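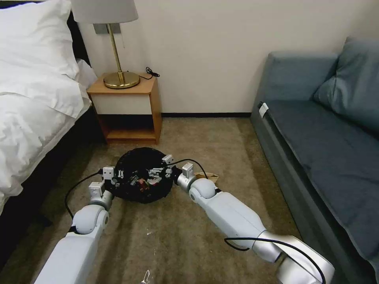
4.2 Loose litter on the guest room floor

The second part of the study deals with small litter: wrappers, scraps of paper, food packaging and whatever else ends up on the carpet during a stay. Hotel cleaning is usually written about in terms of beds and bathrooms. Floor litter is treated as something the vacuum cleaner takes care of, and most room checklists leave it out. The one in use at Kullum had a line for "floors" and a line for "trash," and the second meant the wastebasket.

We were interested in the step before vacuuming. Anything larger than a coin has to be picked up by hand, and the person doing it has to see it, reach it, and have somewhere to put it. In our notes these are called finding, reaching and holding. Holding turned out to matter more than we had planned for, and we come back to it below.

The room type used in this section is a plain one. There is a bed with white linens on a dark base, a small wooden nightstand with a lamp on it, and a blue-gray sofa on the other side, with beige-brown carpet between. The open floor is easy to walk through, but the bed and sofa both limit where a person can bend down without bumping into something.

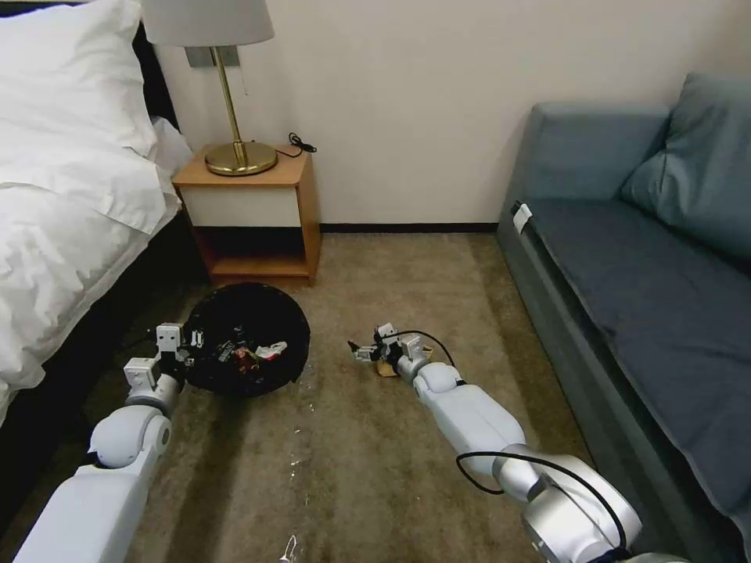
Work in this room type was timed from the first item lifted to the last item dropped into the container. Making the bed and straightening the sofa cushions were timed separately and are covered in 4.3. We recorded 300 pickups over 30 sessions. Items that had to be picked up again after being dropped were counted once, with the extra time added to the first attempt. Sessions in which the phone rang or a guest came back to the room were thrown out and repeated.

Three features of the room affected the time per item. The first was color. Tan and brown paper on beige carpet was found later than red or white packaging, even when the tan item was closer. In a few sessions a scrap near the nightstand was stepped past on the way in and picked up on the way out. The second was the hanging edge of the duvet. When the cover came down over the side of the bed, people slowed down near it and often lifted the edge to check the floor, whether or not there was anything there. The third was wear in the carpet. Pale marks and streaks drew a second look, and in some cases a person bent down toward a mark before seeing that it was part of the floor.

The shape of the item mattered less than its stiffness. A crumpled wrapper stands up from the pile and can be pinched from above. A flat one has to be lifted by a corner, and thin film tends to be pushed along before it comes up. We tried sorting items by weight at first and gave this up after five sessions, when it was clear that nothing in the set was heavy enough for weight to make a difference.

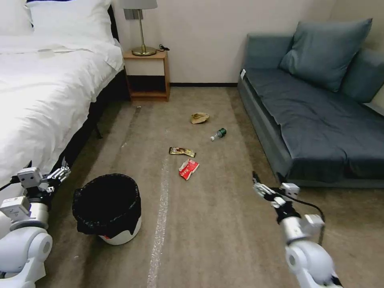

Which piece should be picked up first? The one farthest from the door, with the rest collected on the way back. In our sessions this order took fewer steps than starting at the nearest piece, and it left fewer pieces behind. The gain was small when everything lay in one patch of carpet and larger when the litter was spread out toward the wall.

Holding is the part that written instructions cover least. A person without a container can manage a few wrappers in one hand, but crumpled paper springs open and the third or fourth piece often pushes out the first. A container on the floor fixes this and adds a walk. Three kinds were used: a rigid wastebasket, a plastic bag, and a collapsible mesh basket. The wastebasket stayed upright but was usually left by the desk. The bag went wherever the person went and needed a second hand to keep it open. The mesh basket could be set down in the middle of the carpet and moved along as the work went on, although very small bits sometimes stayed caught in the weave and had to be shaken out later.

Floor and furniture should be looked at together. Small objects on a white duvet are easy to miss from the foot of the bed, and when the cover is pulled straight they roll or slide to the carpet, so that a floor already cleared has to be cleared again. We therefore had the top of the bed checked before any floor work began. This added 20 seconds to a session.

Figure 3. Litter on the open carpet between bed and sofa. The crumpled tan paper lies farthest back. A small round white object is on the duvet, and the pale streak down the middle belongs to the carpet.

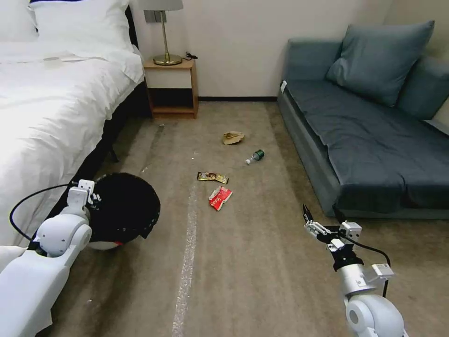

Hemant Garg thought, on reading a draft of this section, that checking the bed first was the wrong way around for an occupied room, where a small thing on the duvet may well be the guest's own and should stay where it is. He would clear the carpet, leave the bed alone, and come back to the floor only if the linens were being changed. The point is fair, and our sessions do not settle it, as all of them followed the checkout routine. The Rivine sessions planned for September will include stayover rooms, with both orders tried.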